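2026-04-29

The rain did not stop since the morning, so I stayed inside and finished oiling the maple board. I am pleased with it. It is the one glued from strips, light cream and a little darker tan, and when I bought it at the market in Brostesville I paid 40 dollars and thought it was too much for a piece of wood. Now I think the price was fair. The knots are small and the grain has a nice colour, especially in the broad darker stripe.

I had promised myself to use it only for bread. This promise lasted 17 days. On the blue metal table it looks more like a little stage than a thing from the kitchen, and the small blocks went onto it before any loaf did.

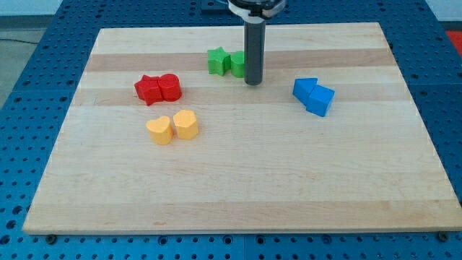

The maple board with the toy blocks, in their pairs of colours.

The green star is my favourite. I like how the points make small shadows on the wood. The green cylinder stands beside it and they touch, like two neighbours who talk over the fence. The reds are a little to the left. All the near half of the board is still free, and I was thinking for a long time if I should spread the blocks more, but I left them.

When I was a child we had a bag of such blocks from my aunt, and there was never a star in it. We had many cubes and one arch, with teeth marks. I remember I was jealous of the neighbour's set, which came in a tin from Sorgate and had every shape.

In the afternoon I wrote the shopping list. I need more mineral oil, the 300 mL bottle is almost finished, and a soft cloth, because the old one leaves fluff. Also flour, and the good butter if Clindari has it on special. The bus there is slow in this weather.

For supper I made soup with leeks and ate it with toast, cut on the old plastic board. I must write to my cousin about November, she wants to know if I come for the whole week or only the weekend. I don't know yet. The heating is making the clicking noise again.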